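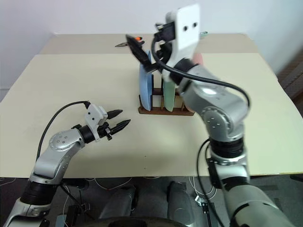
What did students do with a dystopian novel once they were asked to argue with it? They read it more slowly, and they began to quote it against their teachers.

*Figure 1. Wooden dish rack on a cream-colored table, with two robot arms.*

## 4.2 Suspicion as a reading habit

We gave the same novel to 127 students at Mamden and Rundel, and 122 of them turned in a full reading journal. The journals are a delight! Early entries mostly retell the plot. By the fifth chapter, many writers have stopped trusting the narrator -- and a few have stopped trusting the study questions, which we had written ourselves and thought were quite fair.

Weidong Song coded the entries for open disagreement with an authority, whether a character, the author or the school. Shengli Feng then coded 36 journals again without seeing the first set of codes. They differed most over sarcasm, which teenagers use with great skill and very little punctuation.

One Rundel student wrote that the rebels "hold as many meetings as the government does." We loved that line, and it led us to add a separate code for doubts about the heroes, taken up in Section 5.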